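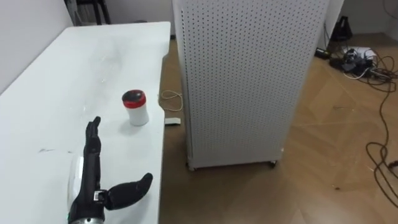
Black robotic hand and small white container on a white table.

EQUINE BREEDING MANAGEMENT
Unit 4: The Mare's Season, Teasing Records and Booking to the Stallion

Read before the lab session. Bring the blank teasing sheet from the Unit 3 packet and a calculator. The Manen data set is in the course folder.

4.1 Scope

Unit 3 covered stallion fees and contract terms. Unit 4 covers the mare from the end of winter to the first pregnancy check. It assumes live cover, as required for Thoroughbred registration. Timing for cooled and frozen semen is in Unit 7 and uses different intervals. Do not carry the Unit 7 numbers back into this one.

4.2 Seasonal pattern

The mare is a long-day breeder. Most mares stop cycling in late fall and start again in spring. Four phases are used in the records:

Anestrus. Small inactive ovaries, flat or indifferent response to the teaser. Progesterone at baseline.

Spring transition. Follicles grow and regress without ovulating. The mare may show heat for long, irregular periods. Covering during this phase wastes stallion time unless ultrasound shows a follicle that is going to ovulate.

Ovulatory season. Regular cycles, 21 to 22 days from ovulation to ovulation.

Fall transition. Cycles become irregular and then stop.

The trouble for the Thoroughbred breeder is the calendar. In the Northern Hemisphere all foals share a January 1 birthday for age purposes, and the breeding season opens in mid-February. Gestation averages 340 days or a little more, with wide variation between mares. A mare left under natural light will often not have her first ovulation until April, and her foal will then be young for its crop at the sales.

4.3 Artificial lighting

Day length is the main signal. Light entering the eye suppresses melatonin, and a short melatonin phase allows the reproductive axis to restart.

The standard program is 16 hours of light and 8 hours of dark, beginning December 1. Supplementary light is added at the end of the day, from before dusk. Adding it only in the morning is less reliable. Expect 60 to 70 days before first ovulation. A mare put under lights in January will respond, but not in time for opening day.

A common working test for a stall is whether newsprint can be read in every corner. A light meter is better. Shadows matter more than the reading at the middle of the stall, as a mare that stands with her head in a dark corner receives much less than the meter suggests.

Points that come up in every class:

Continuous light (24 hours) is not an improvement. The dark period is needed.

The program should not be broken. If power fails for one night, continue as before. If it fails for a week, record it and expect a delay.

Pregnant mares due early may also be kept under lights. This helps them return to normal cycles after foaling and may shorten gestation by several days.

Coat shedding usually comes before first ovulation and is a useful outward sign. It is not proof of ovulation.

Light masks that deliver blue light to one eye allow mares to stay on pasture. Check the fit daily.

4.4 The estrous cycle

Day 0 is the day of ovulation. All records in this course use that convention. Some farm books count from the first day of heat, so read the front page of the book before using it.

Estrus lasts 5 to 7 days in midseason and is longer in early spring. Ovulation takes place 24 to 48 hours before the end of heat. Diestrus lasts 14 to 15 days and varies much less than estrus.

During estrus the dominant follicle grows at 3 to 5 mm a day. Many Thoroughbred mares ovulate from a follicle of 40 to 45 mm, though the range is wider than that and individual mares tend to repeat. A mare's own record from earlier cycles is a better guide than the breed average.

Uterine edema is scored 0 to 4 on ultrasound. It rises through early estrus and normally drops in the last day before ovulation. A large soft follicle with falling edema means ovulation is near. A large follicle with no edema at any point in the cycle should be questioned; the mare may be in diestrus.

4.5 Teasing

Teasing is done daily or every second day. The order of mares and the handler should be kept the same where possible. Mares with foals at foot often need more time, and some will not show while the foal is out of sight.

Scoring used in this course:

0 = Hostile. Ears back, kicks, squeals, moves away.
1 = Indifferent.
2 = Some interest. Stands, may wink briefly.
3 = Clear heat. Winks repeatedly, urinates, raises tail.
4 = Strong heat. All of the above, leans toward the teaser and is slow to leave.

Write the score at the rail. Scores filled in later from memory drift toward 1 and 3. Leave a blank if the mare was not teased. A zero entered for a mare that was not teased will read as hostile and distort the cycle chart.

Silent heat is a mare that ovulates without showing. It is common enough that no mare should be called anestrous on teasing alone after the start of March. Palpation and ultrasound settle it.

4.6 Worked data: Manen

The Manen sheet covers one season on a farm with 61 mares. There are 308 entries in the ultrasound tab, each with mare number, date, largest follicle on each ovary, edema score and teasing score for the same day. The teasing tab is separate and longer.

Mean examinations per mare: 308 / 61 = 5.05.

The mean hides the spread. Mares in spring transition were scanned many more times than mares on a second or third normal cycle. Sort by mare before drawing any conclusion about workload.

The farm was billed a flat $2,000 for the use of the teaser over the season. Spread over all mares this is 2,000 / 61 = $32.79 per mare. Spread over ultrasound examinations it is 2,000 / 308 = $6.49. Neither number is a cost per pregnancy. For that, use the outcome column and divide by mares confirmed at the last check.

Two column headings cause errors each year. "Cov" is the date of cover. "Conf" is the date of the positive scan, counted in days from ovulation in the Manen sheet and from last cover in the Uysal sheet. Convert before merging the two.

4.7 Booking to the stallion

A busy stallion covers two or three mares a day in season, sometimes four for short periods. The booking shed gives slots by time of day. The mare's farm has to call with a mare that is ready within the next 24 to 48 hours, neither earlier "to be safe" nor after the follicle has gone.

Sperm from a fertile stallion remain viable in the mare for 48 hours, often longer. The egg remains viable for 12 hours or less. Cover should therefore come before ovulation.

An ovulation-inducing agent is commonly given at or near the time of cover, once a follicle of 35 mm or more and good edema are present. With hCG most mares ovulate within 48 hours; with deslorelin the usual interval is 36 to 42 hours. The drug and dose are the veterinarian's decision. The farm's part is to record the hour of treatment.

Documents normally asked for at the shed:

Negative uterine culture for barren and maiden mares, as the contract requires
Vaccination record
Copy of the registration papers or other means of identification
Signed contract on file
Foaling date and foaling notes for mares with a foal at foot

Missing papers lose more slots than missed follicles do. The Miditz checklist in the course folder is laid out in the order the shed clerk reads it and may be copied.

4.8 Foal heat

First estrus after foaling begins 5 to 12 days postpartum. Ovulation before day 10 gives lower pregnancy rates than ovulation after it, in most published work. The uterus needs time to clear fluid and the embryo does not enter it until day 5 or 6 after ovulation.

Breed on foal heat only if all of these hold: normal foaling, placenta passed within three hours, no free fluid in the uterus on ultrasound, and no tear or serious bruising. Otherwise let the mare ovulate and give prostaglandin 5 to 7 days later, which brings her back sooner than waiting for the natural cycle.

4.9 After cover

Day 1 to 2: confirm ovulation. Look for double ovulation and for uterine fluid. Fluid still present a day after cover usually calls for treatment.

Day 14 to 16: first pregnancy scan. Twins must be found here. The vesicles are still mobile up to day 16 and one can be reduced by hand with good results. A mare with two ovulations and one visible vesicle is scanned again two days later.

Day 25 to 30: heartbeat check. Second look for twins.

Day 35 onward: endometrial cups form. If the pregnancy is lost after this point, the mare is unlikely to return to fertile heat for the rest of the season.

Day 42 to 45 and day 60: further checks, often tied to contract terms.

4.10 Problems for lab

Work these on the Manen sheet unless stated.

Plot teasing score against day of cycle for mares 7, 12 and 40. Mark ovulation. State which mare could not have been managed on teasing alone.

List every mare with edema of 3 or higher and no ovulation recorded within ten days. Assign each to transition, missed examination or recording error, and give the entry that supports the choice.

Using the Tisar lighting log, find the nights when the timer was off. Work out the total hours lost and note whether the gap falls inside the first 60 days of the program.

Draft a one-week call list for the booking shed from the first week of the March entries. One stallion, two slots a day, morning and afternoon. Show which mares move if the afternoon slot is canceled twice in a row.

Hand in charts on paper. Label Day 0 on every axis.

Next unit: gestation, placental checks and preparation of the foaling stall.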